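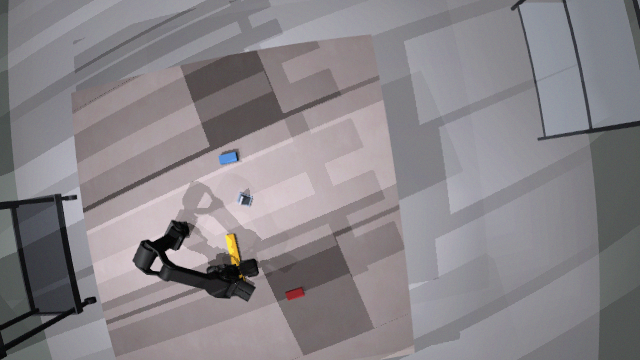

Robot arm and colored blocks on a mat, computer rendering.

Flasell Opens Online Store for Erska Skin and Body Care Line

Flasell, a distributor of personal care products, has opened an online store for the Erska line of skin and body care. The store carries the full Erska range, which until now was sold only through salons and a small number of independent pharmacies. Orders are accepted from all 50 states.

The opening assortment consists of 30 products in six categories: facial cleansers, moisturizers, body washes, hand care, bath salts and lip care. Each product page lists the complete ingredient declaration, the pH where the formula is water-based, the net contents in ounces and milliliters, and the period of use after opening. Fragrance components are listed individually. Products made without added fragrance are marked as such and can be filtered in search.

Erska formulas are developed by Pavliuk, a contract laboratory that also handles stability and preservative testing for the line. Before release, each formula is held at room temperature and at elevated temperature, and samples are checked at set intervals for changes in color, odor, viscosity and pH. Water-based products also undergo a preservative challenge test in the final package – a jar and a pump bottle of the same cream are treated as two separate products for this purpose.

A home-use study of the Erska Daily Moisturizer and the Erska Gentle Cleanser was completed in April. The study enrolled 1119 adults, of whom 658 described their skin as dry or very dry. Participants used both products twice a day and filled out a questionnaire at the end of the study. Questions covered texture, absorption, residue and comfort after washing. The results are self-reported and do not represent a clinical measurement. A summary of the method and the questionnaire is available on the store's information page. 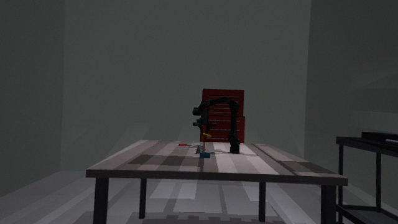 One participant wrote on the questionnaire that the cleanser rinsed off faster than expected and left no film, but that the pump gave too little product per stroke and had to be pressed three times for a full wash. Flasell has since changed the pump on the larger cleanser bottle to one with a higher output. The smaller bottle keeps the original pump.

Packaging and Refills

Body washes and hand washes are sold in a standard bottle and in a refill pouch. Pouches are filled from the same batches as the bottles and carry the same lot code format. Bath salts ship in a resealable bag inside a carton. Lip care products are sealed with a tear band.

Ordering and Returns

Customers may order as guests or through Clirnura, the account and subscription service used by the store. Clirnura accounts store past orders and allow repeat deliveries to be scheduled, skipped or canceled online. Unopened products may be returned for a full refund. Opened products may be exchanged for another item in the same category – bath salts and lip care are excluded for hygiene reasons. Customers who experience irritation should stop using the product and contact customer service with the lot code printed on the package.

Salons and pharmacies that currently carry Erska will continue to be supplied under existing terms. Professional sizes are not sold through the online store.

About Flasell

Flasell distributes skin, body and bath care products to salons, pharmacies and consumers in the United States. Press samples and ingredient documentation for the Erska line are available on request through the contact form in the press section of the store.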